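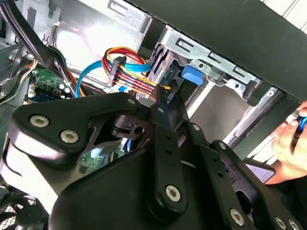
## Members' Projects: A Gripper for Computer Dismantling

*Interview with Haf Pritchard, Taltville Shared Workshop. Written up for the members' bulletin, 11 September 2020.*

Haf Pritchard has been a member of the Taltville Shared Workshop for three years and has held the corner bench since April. The project on that bench, known to members as Kukix, is a robot arm intended to help take apart old desktop computers. It was approved under the workshop's small projects scheme with a grant of £300, of which £75 remains unspent.

The interview was held at the bench, with the arm switched off and the guard in place as the workshop rules require.

Asked how the project began, Ms Pritchard said that she had been repairing donated computers at home in Buckley for several years before joining. "I had a garage with machines stacked along one wall, and most of them were never going to run again. What I wanted from them was the memory, the drives and the cables. Getting those out is dull work and it is hard on the hands. I had built a small arm from a kit the winter before, and it had done nothing useful except move a cup."

The first version of Kukix was built in that garage. It had two fingers of equal width with flat pads, and Ms Pritchard described it as unsuited to the task in almost every respect. "A flat pad is good for boxes. The inside of a computer has hardly any boxes that you can get at from both sides. I spent a month trying to make it hold a drive connector and it would take hold of the connector and two other cables as well."

The present gripper is made of black plastic and metal plates, held together with hex-socket bolts, and has a narrow fingertip. Members who have asked about the choice of bolts may wish to know that it was deliberate. "I take it apart most weeks. I used cross-head screws on the first one and the heads were ruined by the summer. With these I need one key, and it hangs on a string at the end of the bench. Please put it back if you borrow it."

The small camera at the gripper was a later addition. Ms Pritchard had at first relied on a single camera above the bench, and found that the arm hid the work at the moment she most needed to see it. "From overhead I could see a very nice view of the elbow. I moved the camera down and lost the wide view, but I can see what the fingertip is pointing at. For cables, that is what matters."

### Cables and connectors

Much of the discussion concerned cables, which Ms Pritchard regards as the principal difficulty of the project. A power connector with red, yellow, orange and black wires is, in her account, the easiest thing in the case to find and among the hardest to remove.

"The colours are a gift. I can pick out a bundle like that on a poor picture in poor light. The blue data cables are the same, they stand out against a green board. Then you come to pull, and the plug is stiff, and the wires push back at you from the side. A person rocks the plug a little without thinking about it. I have had to write the rocking down as numbers, and I have written it down wrongly many times."

She has adopted a limit on pulling force, set in the control program, beyond which the arm stops and waits. The limit was settled after a board was cracked in the second month. The arm will try a connector for 15 seconds and then withdraw. Ms Pritchard then decides whether to move it by hand or leave it.

"I would sooner have it give up. I can always go in with my own fingers afterwards. I cannot mend a socket that has been torn off the board."

Black cables remain a problem. Where several are tied together and laid across the inside of a case, the program does not reliably tell one from another, and the gripper, being black itself, makes matters worse. Ms Pritchard has considered a strip of bright tape along the fingertip and hopes to test it before the winter.

### Drive cages

The second stage of the work is the removal of drives. The cases vary a good deal, and Ms Pritchard keeps a notebook in which the release method for each is drawn. Coloured plastic tabs are welcome, she said, as they show where a maker intended a hand to go.

"A blue tab on a silver cage is easy to aim at. Pressing it is another thing. Some go in, some slide, and some you have to lift and slide together. I have a page for each kind and the arm has a short routine for each page. It is not clever. It does what is on the page."

She asked that members who bring in cases should leave the cages fitted. Several have arrived stripped, with the drives in a carrier bag, and these cannot be used for practice.

### Cost and safety

The grant has been spent on motors, a power supply and metal plate. The plate came from Ralstead, a metal stockist, as offcuts. The remaining £75 is set aside for a replacement motor at the wrist, where the present one runs hot after long use.

All cases are unplugged before they come to the bench, and Ms Pritchard does not open power supplies under any circumstances. Members are asked not to reach into a case while the arm is powered unless they have been through the induction with her. The stop button is on the left of the bench and may be pressed by anyone who is uneasy.

Asked whether the arm is quicker than a person, Ms Pritchard said that it is much slower. She had dismantled 200 computers by hand before starting and would expect to finish one long before Kukix had found the second connector. Her aim for the coming year is that it should remove the memory and data cables from a known case without help, so that she can work on another beside it.

The drawings are kept in the blue folder in the workshop office and may be copied. Ms Pritchard is at the bench on most weekday evenings and would be glad to receive unwanted desktop cases, complete if possible, with any drives that hold personal data removed or wiped by the owner beforehand.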